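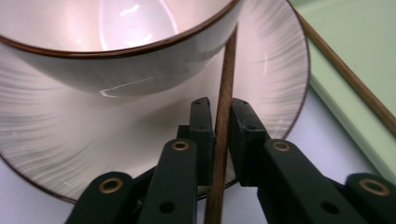 Gripper work at Enache: one chopstick held upright in front of the bowl and saucer.

Zikameo Student Robotics Project
Progress report to the Rakisano Fund
Apr 8, 2020
Prepared by Lefteris Liapis, project lead, Enache School

Hi everyone,

Second report of the year, and I'm glad to say it's a much happier one than the first! Last time I wrote to you we had a box of printed parts, a lot of enthusiasm and a gripper that fell apart whenever you squeezed it hard. We now have working hand-held grippers, a table set up for recording, and a group of students who argue about chopsticks over lunch. I'll go through where we are, what slowed us down, what we spent and what we'd like to do with the time that's left.

Where we are

The short version is that the students have recorded 1,269 demonstrations of a table-setting task, against the 1,000 we promised you in the application. I want to be careful with that number. It's everything the group recorded and logged, good and bad, and we're still going through them to decide which ones are fit to train on. Some have a hand stopping halfway through while its owner answers a question, and a few from the early days have the fingers closing on nothing at all. I'd guess we'll keep most of them, but I'd like to give you a proper figure in the final report and not have to walk it back.

There are 18 students on the project now, a mix of beginners and kids who were in the robotics club last year. They work in pairs, one demonstrating and one logging, and they swap whenever the person demonstrating gets sloppy. (They're very quick to tell each other when that is. I hardly have to say a word.)

The task itself took longer to choose than I'd like to admit. We started with stacking blocks, and the older students were bored by the end of the first afternoon. Then somebody suggested cups, then a whole breakfast, then a pizza box, which we did try. We settled on a bowl, a spoon and chopsticks because every piece asks for something different from the fingers. The bowl is wide and smooth. The spoon wants to swing. The chopsticks are thin enough that a small mistake at the start becomes a big one by the time you let go, and the students really like that they can see their own mistakes so clearly.
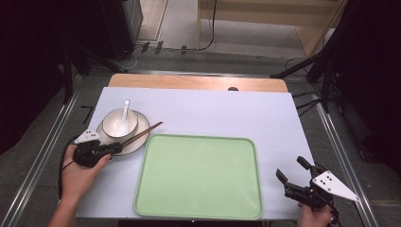 Two-handed demonstrations are the big change since my last report, and they've turned out to be where the students do their best thinking. With one gripper the only question is where to grab. With two you have to decide which hand goes first, what the other one does while it waits, and how to keep them out of each other's way over a pretty small table. We had long talks about layout before we settled into a routine. Having the saucer over on the left, with the bowl and spoon on it and the chopsticks lying across its right edge, leaves the green tray clear on the other side as a place to move things to. The marker plates on top of the grippers need to stay in view as well, and the students have picked up the habit of checking their wrists before they start. One of the beginners made a rhyme about it that I've been asked not to put in a funder report.

We've also split the work into short tasks instead of one long one. A student might spend a whole session moving a chopstick from the saucer to the tray and back, starting from a slightly different spot each go. It sounds dull, and for the first twenty minutes it is, and then they start noticing things. They come in from too steep an angle. They close too early. They drag the tip across the table because they haven't lifted high enough. All of that goes in the log in their own words, and reading those logs back has been my favorite part of the spring.

The grippers

I know a couple of you were worried about the printed parts, and fair enough, so was I. The first batch of links had too much play in the joints, and you could feel the fingers wobble as they closed. We moved to a version with brass eyelets at the pivots and the whole mechanism feels tighter in the hand. Students did the fitting themselves, with a fair amount of muttering and one cracked link (mine, I'm afraid).

Finger pads are the part that takes the beating. Ours spend their lives bumping into a tabletop and pinching crockery, and the surface gets scuffed. I'd like to start keeping a proper record of when each pair goes on and comes off. At the moment we change them when a student complains, and that depends a lot on the student.

The other thing that held us up was a parts order from Rusico. We asked for cables and fasteners at the start of the term and they came in two lots, with the cables in the second. We lost a good stretch of recording time there. I used it to teach the logging and labeling side, and I'd now do that first with any new group, even if every part had shown up on time.

What the students are learning

You asked me to say more about this and less about hardware, so I'll try!

The beginners came in thinking that robots get programmed line by line and that's that. They now have a good feel for the idea that you can show a machine a task many times over and let it find the pattern, and they've seen for themselves that the showing has to be good. Labeling has been the real teacher here. When you sit down to mark the exact moment a gripper has hold of something, you find out fast that you and your partner don't agree. We had a whole session on what counts as "held." Is it when both pads are touching? When the object leaves the table? The group voted for the second one, the losing side wrote a very polite objection, and both documents are pinned up by the door.

The returning students have been working on the training side with me. They have a small model running on a subset of the one-handed recordings, and it can predict where the gripper will head next a bit better than a straight guess. I don't want to oversell this. It hasn't been near a real arm, and on the spoon it's hopeless. But they built it, they understand what it's doing, and they can explain to the younger ones why the spoon is hard. 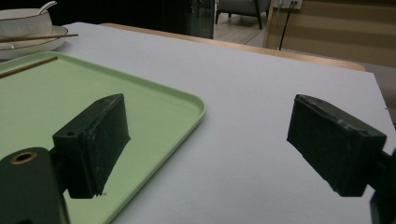

Fingers open over the tray, with one chopstick in it and the other across the plate.

Money

We're inside the budget. Printing material came in under what I'd estimated, and replacement pads and fasteners came in over, so those two more or less cancel out. Storage for the recordings is the line I misjudged. I'd planned for a single camera view per demonstration, and now that we're recording from the grippers as well as from the head there's a lot more to keep. I've covered it so far from the travel line, which we haven't touched. If you'd rather I asked before moving money between lines, please say so and I'll do it that way from now on. The receipts are in the folder I shared with your office.

Next steps

First job is sorting the recordings. The students have written a one-page checklist for what makes a demonstration usable, and each one will be looked at by two people who weren't in the pair that recorded it. I want that finished before we record much more.

After that we'd like to try a slightly harder layout, with the tray and saucer swapped, to see whether the model has learned anything about chopsticks or has just learned our table. The students have placed bets (in biscuits) and I'm on the pessimistic side.

I'd also like your thoughts on the open afternoon. My plan is to let visitors pick up a gripper and try the chopstick task for themselves, with students doing the coaching. If someone from Rakisano can come, we'd love to have you at the table. Please send me a couple of possible times and I'll work the rest of the program around them.

Thanks again for backing us, and for being patient about the cables.

Lefteris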